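Benura's zipper count hits 347

I stopped by the Benura workshop on Thursday to see how the bag project is coming along, and wow, those folks have been busy!

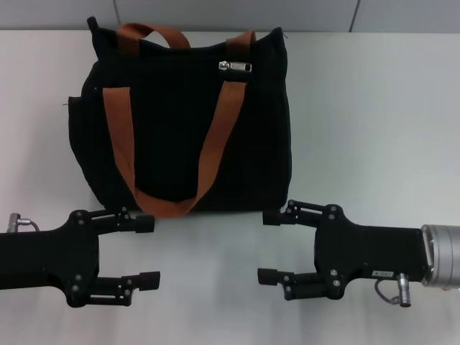
The crew has now saved 347 examples of a two-armed robot working a bag zipper, with a person steering both arms the whole way through. Each run goes into the pile that their learning system, Bolta, trains on. The goal for June is to have Bolta try it with no one at the controls (I'm already begging to be there for that one).

I got to drive for a while, and let me tell you, it's hard. You have to hold the fabric steady with one gripper while the other goes after a tiny metal pull, and my hands kept wanting to do both jobs at once. I managed 2 runs good enough to keep. The regulars can get through 50 before lunch!

What surprised me is how much fuss goes into the stuff between runs. The bag gets turned a little, the handles get flopped somewhere new, and then off they go again. If every run started the same way, Bolta would only ever learn that one setup.

Next up is drawstring bags, and the team over at Haberkorn is sending a box of them. I've asked for another turn at the controls.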